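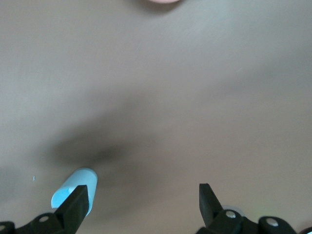 Liesbeth Van Loon: Go matte. I had a gloss table for years and wiped it twice a day. You still saw every fingerprint when the sun came in.

tablesaw_tom
Depends which matte. There are two kinds sold under that word. One is a dull topcoat, the other is a surface that is matte all the way through. The topcoat kind goes shiny where your arms rest. Ask the store which one it is before you pay.

cedar_and_main (original poster)
It's the Rosel top in beige, from the Jenance outlet in Kulkarni. They want 154 for the top without legs and 40 for delivery. The tag only says "matte finish, wipe clean." I asked the guy on the floor and he read me the tag. The gloss one in the same size is 80 less. It would be for the kitchen, so breakfast, homework, everything.

tablesaw_tom
Email the outlet and ask for the care sheet. If the care sheet tells you not to use melamine sponges, it's a topcoat.

northporch
I'm going to disagree with Liesbeth. We put in a matte table in May and I would not do it again. Grease is the problem. On gloss it sits on top and comes off with one wipe. On ours it leaves a dull patch that you only see from the side, and then you're scrubbing with dish soap before company comes. Fingerprints never bothered me that much.

Liesbeth Van Loon
What color is yours?

northporch
Dark gray.

Liesbeth Van Loon
That's a lot of it. Dark matte is the worst for grease. Mine is a light tan and I have to get my head down near the surface to find anything.

northporch
Fair, but the original poster should hear both. Light colors have their own trouble. Turmeric, blueberries, red marker.

ovenmitt22
We have beige, matte, with two kids under six. Red marker came out with rubbing alcohol. Turmeric did not come out, but it faded over a few weeks near the window. Scratches are hard to see on a light top. What I did change is what goes on it. No metal trivets, no unglazed mugs with the rough ring on the bottom. The kids get plastic cups and those haven't marked anything so far.
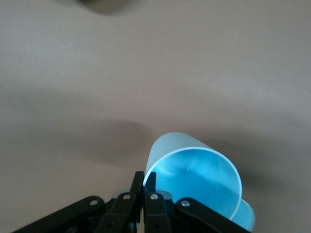 Ineke Van Rooij: Rough mug bottoms are what ruined ours too. You can sand that ring with fine wet sandpaper - takes a minute per mug. Do it in the sink.

ovenmitt22
I didn't know you could do that. I'll try it on the worst one first.

tablesaw_tom
Use 400 grit, then wash the mug well. Don't do it dry, you don't want to breathe that dust.

pls_use_coaster
Or buy felt coasters and leave the mugs alone.

Ineke Van Rooij
Felt holds water. I had one leave a dark circle on an oak side table. Cork is better.

cedar_and_main
Update. The outlet sent the care sheet on Thu 20 February. It says no melamine sponges, no abrasive powder, and nothing hot straight from the oven. So I guess it's a topcoat. They recommend Gramik spray, which they also sell.

tablesaw_tom
Topcoat, yes. I'd skip the spray. A damp microfiber cloth and a drop of dish soap, then a dry cloth. Sprays build up and that's what makes it look blotchy under a ceiling light.

northporch
I used Gramik on ours and it did help with the grease. It smells strong though. Open a window.

tablesaw_tom
It helps for a month. Then you need more of it.

northporch
We've been using it longer than that with no blotches. I think it comes down to how much you put on.

cedar_and_main
I'm leaning toward the beige matte and will use soap to start. Does anyone know if legs from another brand will fit the Rosel? The holes aren't predrilled.

Liesbeth Van Loon
Any legs with a flat plate will work. Measure the thickness of the top first so the screws don't come through.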